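Seamless loop (stock footage)

2 min read

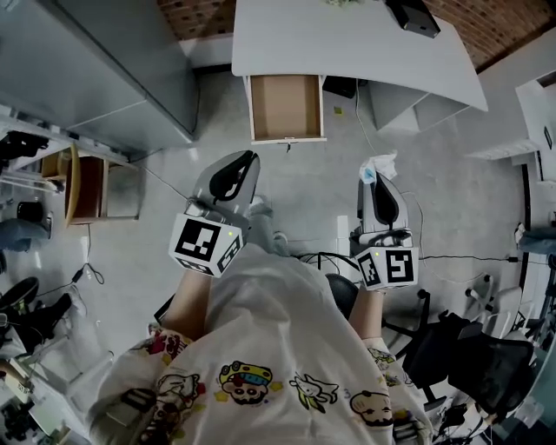 A seamless loop is a video clip whose last frame leads straight back into its first, so it can play for hours and you never spot the join. I've been making them for stock libraries for years and I still get a silly kick out of a good one!

The easy kind is computer-made. If you're animating drifting smoke or a spinning globe, you set the motion to repeat over a fixed number of frames and the software does the rest. My usual loop runs 26 seconds. One beginner mistake (I made it for ages) is rendering the first frame twice, once at each end, which gives you a tiny hitch every time it comes around.

Filmed loops are harder. Water, fire and clouds won't go back to where they started, so editors cut the clip in 2, swap the halves and cross-fade over the middle. Playing it forward and then backward also works, but only for things like swaying grass. Try it on a waterfall and you'll laugh.

Libraries differ on what they accept. Brullix wants the word "loop" in the title, while Halberg checks the join by hand and sent back my whole November batch. Most buyers use loops behind text, on lobby screens or at concerts, so plain and slow sells best. My top seller on Fillow, a blue ripple, has passed 2,000 downloads, and I find it a bit dull, to be fair.

Comments

pixelmoth: The doubled frame! I've had that hitch for months, thank you.

dana_r: Does the cross-fade trick work on snow?

loopfan: @dana_r yes, if it's falling lightly. Heavy snow goes mushy.

Contact | © 2018 | Back to top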